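Livico T70 Ribbed Aluminum Bench Top

By the Ereck catalog desk - March
2 comments

The T70 is a flat work surface made from ribbed aluminum profile, supplied in a natural silver finish. It is sold as a top only, for mounting on an existing frame, or as a complete table on the Condau leg set. Typical duty is computer refurbishment, small appliance repair, light assembly and parts sorting.

Surface

The top is built up from extruded aluminum sections laid side by side and bolted from beneath through two steel cross members. The ribs run the long way. Between the ribs are shallow grooves that accept standard sliding nuts, so stops, clamps and parts holders can be fixed anywhere along the length without drilling. Rib edges are broken at the factory. They will still mark a painted case panel if the case is dragged across them with weight on it, so lift and set down, or use the mat listed under accessories.

Dimensions and load

Length: 1359 mm
Depth: 895 mm
Rated load, evenly spread: 70 kg
Cross members: 2
Finish: natural aluminum, uncoated

The length and depth are measured over the extrusion and do not include end caps, which are a push fit and add a little at each end. The load rating applies to the top on the Condau leg set with all four feet on the floor. On a customer frame the rating depends on the frame. Support the top under both cross members, not at the end caps.

Depth was set with tower cases in mind. A full-size tower laid on its side leaves room for a parts fixture next to it and a strip along the front edge for hand tools. Two towers can be worked end to end, but with most models there will be no space left for a fixture between them.

Parts fixtures

Loose components roll, slide or get an elbow on them. The T70 is therefore usually ordered with a fixture. The Rathore fixture is a printed tray with pockets and slots sized for processors and memory modules. It fastens to the table with two screws into sliding nuts and can be moved by loosening both a half turn.

The pockets are open at the top and have no lid or latch. A processor should be laid in its pocket with the contact side protected from grit; blow out the pocket before use. Memory slots hold a module along its length and are cut with clearance, so the module lifts out with finger pressure. Do not force a module with a tall heat spreader into the slot. A wide-slot version is available on request, same outside size.

Fixtures are printed to order, and the layer lines are visible. Color is gray unless another is specified. Small differences in shade between batches are normal and are not grounds for return.

Grounding

Bare aluminum conducts. This is useful for bonding the bench and bad for powered boards. A bonding stud is fitted at the rear left corner under the top, with a ring terminal and nut. Connect it to the bench ground point used in your shop. Wrist straps should go to the shop ground point and should not be clipped to a rib.

Never run a bare motherboard directly on the metal. For work inside a case this is not a concern in the same way, but the power cord should be out of the supply before the side panel comes off, and it should stay out until the panel is back on. Place a mat under any board that has been removed from its chassis.

Working with an open tower

The recommended position for a tower on the T70 is flat on its side with the open side up. The ribs keep the lower panel slightly above the groove floor, and a dropped screw tends to land in a groove, where it can be followed to one end and picked out with a magnet or a wood stick. Keep the parts fixture on the side of the weaker hand. Sockets should not be left open longer than the job requires, and nothing should be passed over an open socket that could fall into it - screws and tie ends are the usual offenders.
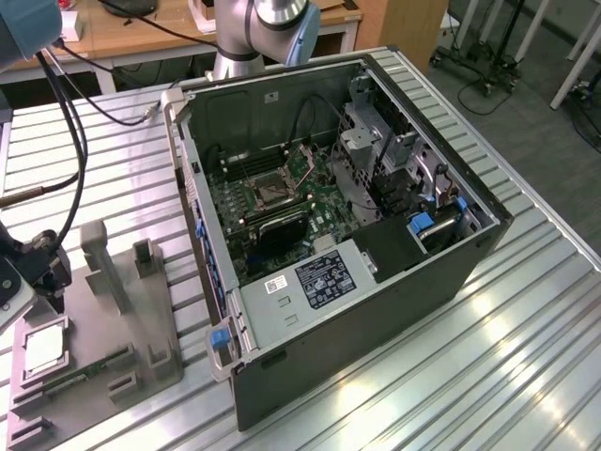
T70 top with open tower case and gray parts fixture; silver processor and green memory module in the fixture.

Cleaning

Wipe with a damp cloth and mild soap. Dry along the ribs. Isopropyl alcohol is safe on the top but should be kept off printed fixtures if they have been labeled with marker. Do not use oven cleaner, lye-based degreasers or steel wool. Uncoated aluminum dulls with use and picks up fine scratches in the first weeks. This has no effect on flatness.

Clear the grooves weekly with a stiff nylon brush. Thermal paste that has dried in a groove comes out with a plastic scraper after a few minutes under an alcohol-soaked rag.

Accessories

Condau leg set, four legs with leveling feet
Rathore parts fixture, standard or wide slot
Dissipative mat, half length, with snap for ground lead
Sliding nuts, bag
End caps, replacement pair
Rear lip, prevents screws from going over the back edge

The rear lip and the fixture can be used together. The lip cannot be fitted with the table hard against a wall, as the fasteners go in from behind.

Assembly

The complete table ships in two cartons. The top travels assembled and is a two-person lift. Leg set assembly takes one hex key, included. Tighten the leg bolts by hand first, stand the table up, level it, then finish tightening. Recheck the cross member bolts after the first month of use.

Comments (2)

Will the nuts from the older Livico tops fit? I have a drawer full of them.
Reply from Ereck: Yes, if they are the narrow type. The wide ones bind in the groove.

Running ours with the mat on the left half only and bare ribs on the right. Works fine for towers. I would order the rear lip from the start, fitting it later meant pulling the whole bench out.

Shares: 2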